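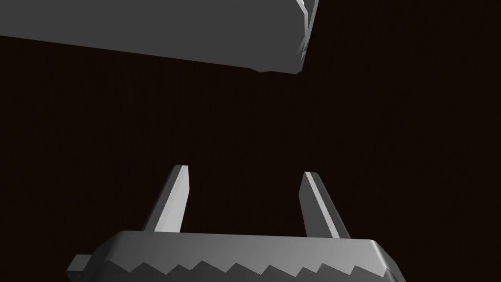

The tenant on the second floor writes that the smoke alarm near the stairs chirped in the night again, and asks if the battery can be changed before the next inspection and not after it.

Fire and Exit Checklist, Flosteck Building
Date of visit: Jan 30, 2020
Previous visit: July
Form 577, to be kept in the office binder

1. Smoke alarms
Test button pressed on each unit: DONE
Result: one unit near the stairs gives a weak sound.
Comment: New battery put in during the visit. The unit itself is old, and I recommend to replace it this year. The model from Puritz fits the same base, so no drilling is needed.

2. Fire extinguishers
Gauge in the green: OK
Pin and seal in place: OK
Comment: The extinguisher in the laundry room was standing on the floor behind the door. It should hang on its hook. I put it back, but please remind the tenants.

3. Exit doors
Open from inside without a key: OK
Close fully by themselves: NOT OK, back door
Comment: The back door stops a hand's width before the latch. The closer was adjusted in July and has become loose again. Forard was called and will come within 3 working days.

4. Hallways and stairs
Free of stored things: NOT OK
Handrail firm: OK
Comment: Two bicycles and a stroller on the first landing. I left a note. The same remark was written last time – I would like to see it solved now.

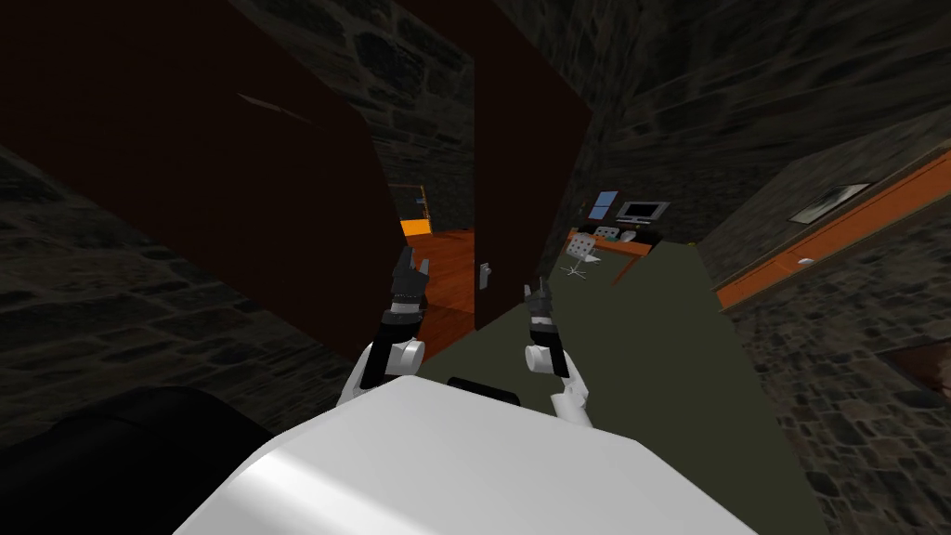 May a tenant keep a doormat in the hallway?
A thin one is fine if it lies flat and has a rubber back, but thick mats and shoe racks must stay inside the apartment.

5. Emergency lights
Switch on when power is cut: OK
Stay on for the full test: NOT OK, basement
Comment: The basement light became dim after roughly 24 minutes. It needs a new battery pack. The old pack goes to the recycling point, please not in the trash.

6. Electrical room
Door locked: OK
Space in front of panel free: OK
Comment: The labels on the panel are hard to read. Hosseinzadeh Electric offered to print new ones with the next invoice.

7. Basement storage
No gas bottles, paint or fuel: OK
Comment: Better than before. One unit has boxes up to the ceiling, too close to the sprinkler head. Tenant informed by letter.

Still open after this visit: items 3, 4, 5 and 7. Items 3 and 5 come first.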